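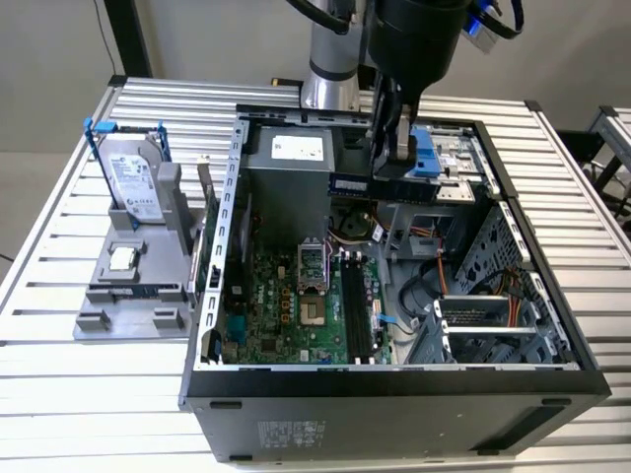
Our refurbishment department at Undmont processes retired desktop computers for resale and parts recovery, and management has confirmed that two of its benches will be converted to robotic stations in March. I supervise the day shift there and have been asked to prepare written guidance for the staff. At present each technician takes a computer from side panel to finished teardown alone, including the memory, the processor and the hard disk drive. Under the new arrangement a robot arm will do the handling inside the case, and each part will have an assigned place, in the manner of the gray fixture beside the tower, where the drive stands upright at the rear and the processor sits in its own shallow pocket. I would appreciate advice from members whose workplaces have made a similar change. In particular, how were job descriptions revised, and how was the piece-rate bonus handled? Our current bonus begins at 400 units per technician per quarter, and I do not see how it can continue in that form.

Posted by Nkechi Mohammed, 4/24/21, for the benches opening next March

---

**Pentti Pitkänen**

My employer, Cliltum, introduced two stations of this kind in its teardown area. The following points may be of use.

*Job descriptions.* We kept the title of technician and added a section on station duties: loading and securing the case, checking the fixture before each cycle, clearing stoppages, and inspecting parts on removal. The change was put in writing and signed by each employee before the station opened. Staff who preferred to remain at manual benches were permitted to do so for the first 6 months.

*Bonus.* Individual counts were discontinued at the robotic stations. A shared bonus was calculated for the whole shift, with a threshold of 3,000 units per quarter. Some of the faster technicians received less under this system, and two of them objected formally. The company agreed to a transitional payment. I recommend settling that matter in advance.

*Training.* Please allow sufficient paid time. Damaged latches and bent socket pins still require an experienced person, and that work became a larger share of the day than we had planned. Several colleagues found it more interesting. Others missed having a complete machine to themselves and said so at every review.

*Safety.* The written procedure must state who may enter the work area and who may restart the arm after a stop. We limited the second task to named employees on each shift.

---

**Ikechukwu Igwe**

They will say no jobs are affected. Get it in writing.

---

**Rakiya Fashola**

I agree with most of what Mr. Pitkänen has written, with one reservation. At Zolitz, the shared bonus was extended to the manual benches as well, and this caused considerable ill feeling. If you keep both kinds of bench, I would suggest separate schemes for at least the first year.

You should also determine who arranges the fixtures between computer models. In our case this duty was left out of the job descriptions, and it fell to whoever was nearest. It was later assigned to a lead technician at a higher pay grade.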